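Case Closed (Sorry)

So I finally bought a new phone case, and it took me way longer than picking out the phone did. I started looking in July, if you can believe it! My old one was a rubbery blue thing from Dolan that had stretched so badly at the corners that the phone slid out whenever I leaned over the sink.

I asked for tips in the last issue and got 17 emails back, which I loved. A few of you swore by wallet cases (I tried one for a week and kept holding my library card up to my ear). Rónán Coughlan wrote in to say go plain, go black, go matte, and quit reading reviews. I'd read up to 45 of them by then, so that stung a little -- but I took his advice.

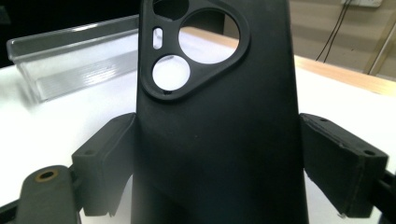

Matte black, with a raised rim around the camera holes.

What I wanted most was that rim. I put my phone down on its back all day long, on the counter, on the porch rail, on top of the dryer, and my last one had a scratch right across the lens by spring. I also check the cutouts now before I pay for anything. The case I sent back to Brellow covered half the flash, and every picture I took of the dog at night came out gray.

If you have an old case in a drawer, bring it along to the Jekitz swap table. I'm leaving the blue one there -- maybe it fits somebody's phone better than it fit mine.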